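The arm in the shared shop that has learned to hold its own tools

By a staff writer
25th April

Print | E-mail | 14 shares | 4 comments

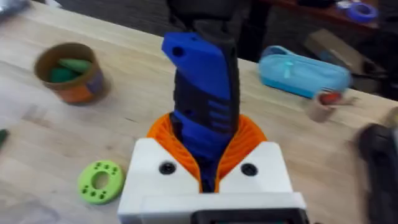
Orange fingers, blue rotary tool: the Prullel arm at the Salem workshop.

The builder would rather go without a name. "My landlord reads this," he says.

He started Prullel in February, on a bench he shares with two other members of the Salem workshop. The ribbed fingers are his fourth design. "The first set had the grip of a wet sock," he says. "The second set broke. I don't discuss the third."

They are meant to bend around whatever they close on, so he doesn't have to measure it first. His test is 100 pickups in a row, and his best run so far is 70. "Seventy is a C minus. I've had worse."

Why a rotary tool? "It's an awkward shape and it was on the table." He has not let the arm switch one on. The other members asked him for that in writing.

Next comes a wrist that turns farther, and possibly a second arm, to be called Fomum. "Then there'll be 2 of them to apologize for."

4 comments | E-mail this story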